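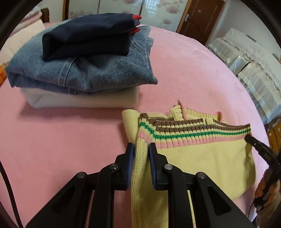 Sweater month, or what I did with my Sunday

So I joined the robotics club at Wenonby this fall, thinking I would be soldering things. I bought a little fume fan and everything! Then October came around and we picked our project for the Kvaran, the student contest in the spring, and the task we drew was laundry. Specifically, folding knitwear and stacking it with other clothes. I have not soldered one single thing.

What I have done is fold sweaters. With a gripper in each hand, sitting on the edge of a bed, wearing my good headphones and losing feeling in one foot.

If you've never used the hand-held kind, picture giving up all your fingers and getting two padded ones per side in exchange. You squeeze, they close. You let go, they open. All the moving around in space is you, your wrist and your elbow and your shoulder, and whatever you do gets saved so that later on our arm (its name is Dronska, don't ask me, it was named before I got there) can have a go at copying it. Good folding in, good folding out is the theory. Chiamaka Sani runs our software side and she puts it more bluntly. She says if I fold like a raccoon we'll have a robot raccoon.

The quota for each of us was 60 folds, all usable. Usable means you start from the messy position, you finish with a flat garment, and you don't do anything in the middle that you couldn't live with the robot doing forever. No yanking, no smoothing with your forearm and definitely no chin. I hadn't known how much I fold with my chin.

We do it in a real bedroom and not at the lab bench, and that was Osaze's idea. Osaze Briggs is our captain, and he was at the Kvaran last year when the team's folding demo went beautifully on a bare gray table and then fell to pieces on a couch. So now it's beds. Beds with plush pink fleece on them, even, which grips knitwear like you wouldn't believe. You slide a sweater sideways and half the time the blanket comes along for the ride and you get a ridge under your nice flat fold. I complained. He said good, that's what it's for.

The yellow sweater

Of everything we've folded so far the pale yellow knit is my favorite and also my enemy. It's so pretty, with striped ribbing in brown and green and pink and a soft yellow body. But knit is sneaky. You pinch the top layer and you've picked up both. You try for both and you've got a fold of one, and the other stays lying there like it has nothing to do with you. And the edges curl! Every ribbed edge on that thing wants to roll over on itself, so when you come down with the jaws you never quite know if you've got the band or the band plus a surprise.

My first afternoon I tried to do everything with both hands at once, like I would at home. Lift left, lift right, flip, done. It looked great in my head and terrible on playback. One side always gets there first and the whole sweater twists, and then you're chasing a sleeve.

Chiamaka's fix was so simple I was a bit annoyed by it. One gripper is the anchor, the other one is the mover. The anchor presses down on the collar with its tip, no pinching, just parked there like a thumb on a ribbon when you're wrapping a present. The mover takes a small vertical pinch and pulls that up and over. Then you stop. You really stop, you wait for the fabric to quit swinging — count to two if you have to — and then the anchor is allowed to go somewhere else.

I went from throwing out almost every other fold to keeping most of them, and my shoulders came down from around my ears.

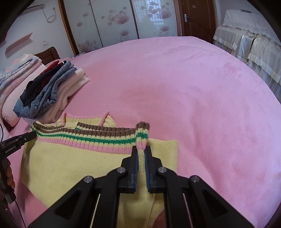
The other thing I had to learn was how little to grab. I kept going in greedy. With fingers a big handful of sweater feels safe, but with the grippers a big handful is just a lump, and when you open the jaws it stays a lump. A narrow little strip is plenty. The blue pads have a texture to them and they hang on much better than I expected, so you can take the skinniest bit of ribbing and it will come along.

Oh, and cables. Each gripper has one trailing off it and I have folded a cable into a sweater twice now. Very neatly both times. If you're doing this, get the cables off to the outside of your arms before you hit record, and check again when you switch sides.

How many I got

By the end of Sunday I had 46 keepers. Osaze had 48, and he mentioned this in the group chat, and then he mentioned it again at dinner. I would like it on record that he started with the jeans. Denim stays where you put it! Jeans are practically pre-folded! I've asked Chiamaka to keep a separate tally for knits and she's pretending not to have seen my message.

So I still owe 14, and I'm going to do them all on sweaters out of pure stubbornness. After that we swap the bed for a couch, and after that comes the stacking part, where the folded thing has to get picked up whole and set down on a pile without the pile leaning over. I tried it a few times for fun with the light wash jeans and it went fine, then I tried it with the sweater and it opened up in midair like an accordion. I think you need to come in from underneath with one side and clamp on top with the other, but Chiamaka thinks we should fold it once more so it's stiffer. We'll try both.

We also still have to write everything up in Unumden, the notebook thing the club uses, with a line for every fold saying what garment it was and which hand went first. I'm behind on that. I wrote "yellow again" for a whole page and Osaze made me go back and fill it in properly, so there went my Monday-morning coffee money's worth of goodwill toward him.

A couple of you asked in the comments last time whether I've gotten any better at folding laundry at home. A little? I noticed the other night that I was holding down the neck of a T-shirt with one fingertip and waiting for it to settle before I moved. My roommate asked what I was waiting for and I couldn't come up with a short answer.

If anybody reading this has done folding with knits, on any kind of robot, please tell me what you do about curling hems. Right now I press the band flat, let go, watch it roll back up, and press it again, and I'd love to have something better to teach Dronska before we get to the couch.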